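4.3 Configurar alertas do calendário económico

O módulo Skurance recebe os eventos macroeconómicos do servidor Sokuvgate e apresenta-os sobre o gráfico do par selecionado. Os passos seguintes pressupõem que o terminal Pimidik está instalado e que a sessão foi iniciada com perfil de operador.

1. Abra Ferramentas > Calendário > Fontes.
2. No campo Servidor, introduza o endereço fornecido pelo administrador. No campo Porta, introduza 2000.
3. Prima Testar ligação. O indicador de estado passa a verde quando o servidor responde.
4. Em Fuso horário, selecione o fuso da conta de negociação – não o do computador.

Nota: a mudança para a hora de inverno não ocorre na mesma data em todas as praças. No início de novembro, confirme a hora dos anúncios dos Estados Unidos antes de ativar ordens associadas a eventos.

5. Em Filtros, marque as divisas pretendidas e o nível de impacto (baixo, médio ou alto). Discursos de bancos centrais e conferências de imprensa de governos têm filtro próprio, em Eventos não programados.
6. Defina a antecedência do alerta. O valor predefinido é de 14 minutos; o máximo é de 24 horas.
7. Prima Aplicar e reinicie o módulo.
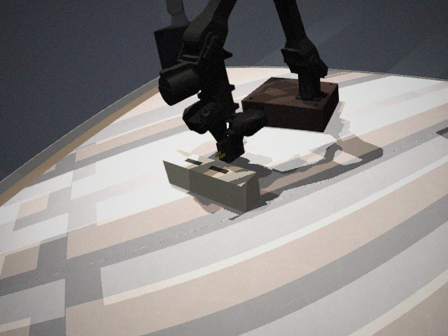 4.4 Suspender ordens durante um anúncio

1. No separador Risco, ative Suspender novas ordens.
2. Indique o intervalo antes e depois do evento, em minutos.
3. Escolha o tratamento das ordens pendentes: Manter, Cancelar ou Pedir confirmação.

Cuidado: a suspensão não encerra posições abertas nem altera ordens de stop já colocadas. Com liquidez reduzida, o stop pode ser executado a um preço diferente do indicado.

Se surgir o erro 1016, o evento foi revisto pela fonte depois de criado o alerta. Elimine o alerta, atualize a lista e repita os passos 5 a 7 da secção 4.3.

Os utilizadores com ligação Inskip devem desativar a cache local antes de atualizar a lista. O procedimento consta do anexo B.

Revisão técnica: Beryl Staniforth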